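Automation for Small Kitchens and Care Settings
Session 8: Reading a quote, writing a budget
Notes by Dwynwen Griffiths. Bring these on Thursday, with your own draft costings.

Last session Haoran Ding took you through how arms and hands are specified. His notes cover payload, reach and joints, so I won't repeat them. My job is the money, and I'll say now that I think most first budgets for this sort of equipment are wrong before anyone has opened a catalogue.

1. The price on the front page

A supplier's headline figure is usually for the arm. Read the line under it. In the Sakov quote in your pack, the hand is a separate item, the controller is a separate item, and "commissioning support" is 2 days, after which you pay a day rate that appears only in the appendix. Wenia put everything into one figure, which looks more honest until you try to find out what a replacement finger costs. I asked twice. I got a brochure.

Before comparing any two quotes, rewrite both in the same headings:
Arm or arms
Hand or gripper, with spares
Mounting or base
Cameras and cabling
Software, first year and every year after
Changes to the room
Staff time

If a supplier won't fill in one of these, write "not known" in the box. Do not write zero. I mark this harshly.

2. What job are we buying for?

"Washing-up" is not a job you can price. Picking up a cup is one task, a bowl is another, and a bottle lying on its side is a third. Cutlery, greasy pans and thin glasses are different again, and I would expect a separate answer from the supplier on each.

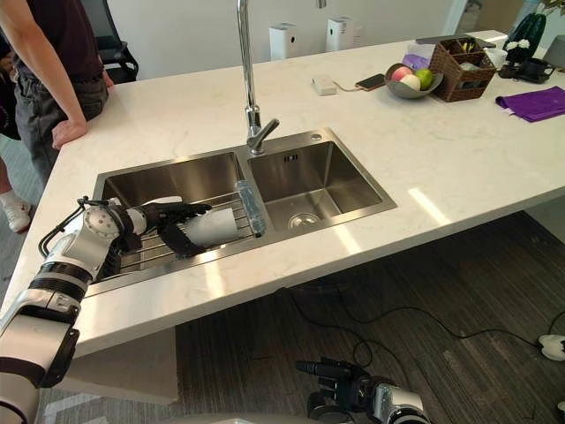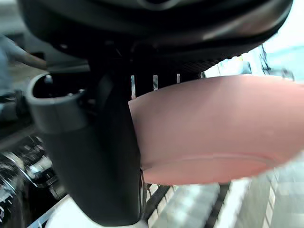
Handling tableware: a white cup over the sink rack (first), a pink bowl against a gripper finger (second).

Now go back to your draft and look at the benefits column. Most of you have written something like "frees one member of staff". Does it? Someone has to be there when it stops. Someone has to put things where it can reach them. If that person is on the rota for the whole shift, you have saved no wages, and the saving must come out of the sum until you can show otherwise. A pilot with a person standing beside the machine should be costed with that person in it.

Ask too how many different items were in the supplier's trial, who chose them, and whether failed attempts were counted. A film of one cup being held tells you that one cup was held.

3. The room

This is the heading people leave blank. Where do the cables go, and will anyone walk or push a trolley over them? Are there enough sockets on the right side of the worktop? Does the height of the counter suit the machine, or will you be paying a joiner? Su, whose fitting-out estimate is in the pack, charges for a site visit even if you go no further. I would pay it. It is the cheapest line on the sheet.

4. Buy, lease or wait

Plusell offer a lease over 24 months. Over that term it costs more than buying, and students tend to throw it out for that reason. Look at the break clause first. If you can hand the thing back early, you are paying extra to be allowed to be wrong, and with equipment this new I'd think hard about it.

Waiting is also an option and belongs in the table with its own costs. I have yet to see a student include it without being told.

For Thursday

Rework your costing under the headings in section 1. Give two versions of the yearly saving, the supplier's and your own, and explain the gap in a paragraph. No charts please. If your two figures are the same, be ready to defend that in front of the group.

Haoran will be there for the second half and will take questions on spares. January's group ran out of time on leases, so we start with those.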